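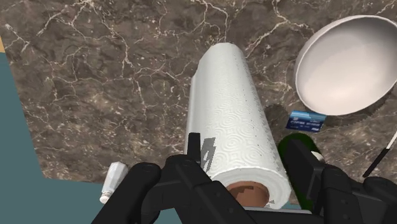 **Unit 2: clearing a counter.** Kitchen chores are still hard for machines, and most of the trouble is in the grasp. A paper towel roll on its side, with a bowl and a bottle close by, leaves little room for the fingers. The roll is soft, so too much force crushes the sheets.

Cirneo runs this task in simulation, 900 trials per policy. The best one so far clears 49 percent.

- Read the Kullonex handout, sections 1 and 2.
- Write down what counts as a failed grasp before you look at the logs.
- Shelf stocking (the Mercado task) comes next unit. Bring your April notes.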